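Packaging Waste from Single-Serve Snacks in a Residential College: Final Report

Applied Environmental Studies, Second-Year Group Project

1. Background

Platamcombe College houses students in four residential halls, each with a shared kitchen on every floor. The college recycling guide, last revised in April, states that snack wrappers and chip bags are to be placed in general waste. Residents interviewed at the start of the project gave differing accounts of this rule. Several believed that any wrapper with a shiny inner surface could be recycled with cans, and a smaller number rinsed their wrappers before placing them in the paper bin.

The project set out to establish how much single-serve packaging leaves the halls, where it is placed, and whether clearer labels on the bins would change the result. Two halls, Hilon and Vidal, were selected. They are similar in age and layout, and both are served by the same waste contractor, Rukano.

2. Method

Bins were sorted by hand in 16 kitchens, eight in each hall. Each kitchen was visited in the early evening, before the cleaning round. Wrappers were separated from other waste, shaken out, and recorded by the bin in which they were found. Items that still held food were noted separately, as Rukano's guidance treats food residue as a cause of rejected loads.

New labels were placed on the bins in Hilon at the midpoint of the project. Vidal kept the existing labels throughout and served as the comparison hall. 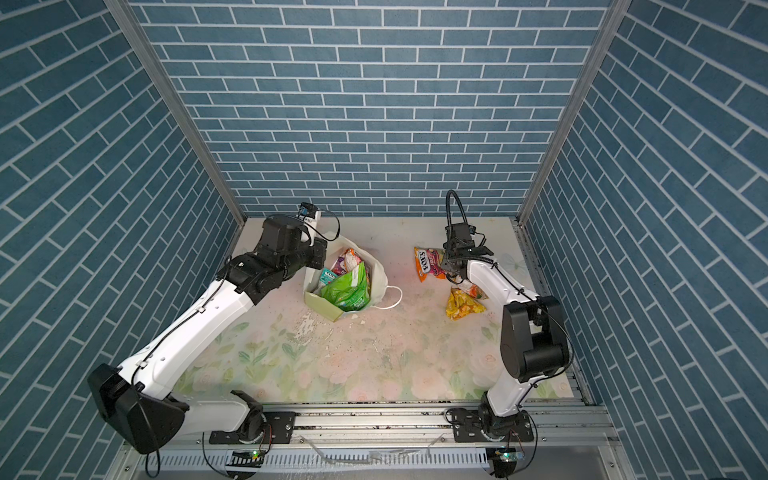
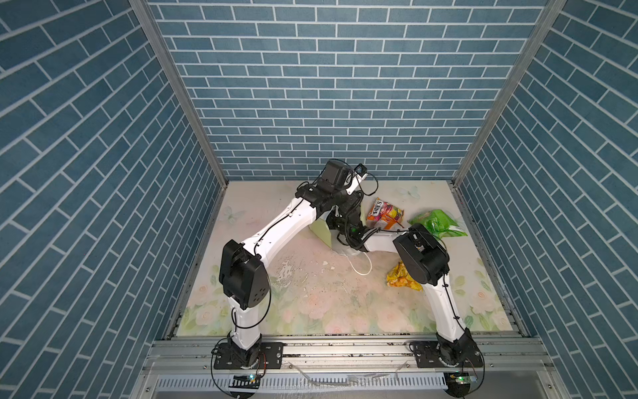

By Clémence Charpentier and Capucine Riviere

3. Results

A total of 2,000 wrappers were recorded over the course of the project. Chip bags made up the largest share, followed by cookie sleeves and candy bar wrappers. Before the labels were changed, the two halls performed at much the same level, with a large share of wrappers placed in the mixed recycling bin.

After the change, misplaced wrappers fell in Hilon and remained steady in Vidal. The drop was greatest in kitchens where the bins stood side by side. In kitchens where the general waste bin was kept under the sink – an arrangement found mainly on the upper floors – there was little improvement. Residents on those floors told us that they used whichever bin was nearest the table.

Food residue was found mostly in chip bags. Crumbs were difficult to remove completely, and the sorting trays had to be wiped down between kitchens to avoid carrying waste from one sample to the next.

4. Limitations

The sample was small and covered only part of one term. Wrappers carried out of the building were not recorded. Three kitchens in Vidal were being repainted during the second half of the project, leaving 13 for the final comparison.

5. Recommendations

The group recommends that the Hilon labels be adopted in all four halls and that general waste bins be moved out from under the sinks. The wording of the recycling guide should also be shortened, with wrappers listed by name on the first page. A further sort in the following term would show whether the change in Hilon has lasted.

The tally sheets and label designs are held in the department office and may be consulted on request.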